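How I Keep Sandwich Bread Fresh All Week

I bake on my day off and then we eat sandwiches until the loaf is gone, so I've had plenty of practice at this! We moved to Hullport in December, and the damp air by the water taught me a lot about mold (yuck).

Step 1: Let it cool

Leave the loaf on a rack for 3 hours before you cut it. I know, I know – it smells amazing. But warm bread goes gummy under the knife, and it sweats in the box.

Step 2: Slice and sort

I cut the whole loaf at once with my old Saavedra bread knife. Four slices stay out for the next day or two, and the rest go in the freezer with a bit of parchment between them so they don't stick.

Clear boxes are my favorite for the ones that stay out, plus a plate next to them for whatever I'm making right now.

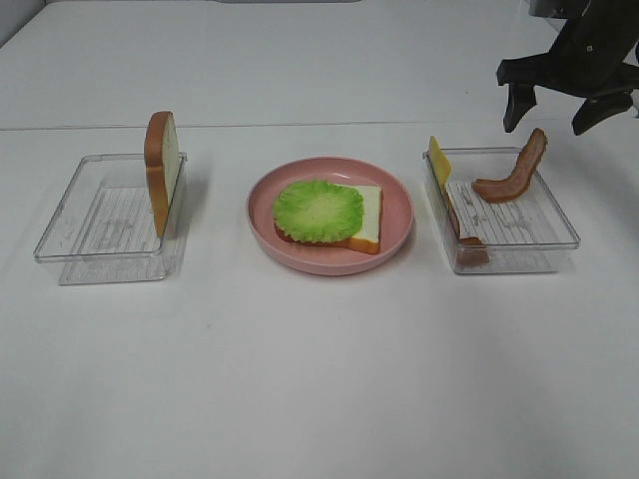
Step 3: Freeze the rest

Squeeze the air out of the bag and write the date on it. My last one says 12th January, and it's still good. Slices go straight from the freezer to the toaster, one notch higher than usual.

Step 4: Wash the boxes

Crumbs in the corners are where the trouble starts, so I wash mine every time they're empty and dry them really well before the next loaf goes in.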